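Used workstation won't turn on after sitting all winter

Posted March 2019 by Janaka Nanayakkara

I bought a used workstation in November for video work and stored it in the garage until last week. It has a Xeon in it, 16 GB of memory and no drives. When I press the power button the fans spin for a second, stop, then start again. It keeps doing that. No beeps, nothing on the monitor. I tried a different outlet and a different power cord. Is the board dead or should I try something else before I send it back? The seller gives 60 days and I'm past that, but he said he might still take it.

Cassim

Unplug it, take out all the memory and put one stick back in the first slot. Your manual shows which slot that is. Try each stick that way. I had one do the same thing and it was a bad stick. Also pull the coin battery for 30 minutes.
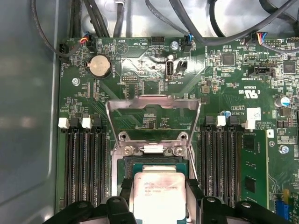
If none of the sticks work, check the power plug for the processor up by the edge of the board. It can look seated when it isn't. After that I would borrow a power supply before blaming the board.

elska43

probably the power supply. mine was

Alleck

Agree with Cassim on the memory. One more thing, garages get damp, so let it sit indoors for a day or two with the side off before you power it up again. If you end up taking the processor out, look at the socket with a flashlight for bent pins. Don't touch them with your fingers. Ask the seller about the return now and do the testing while you wait for his answer.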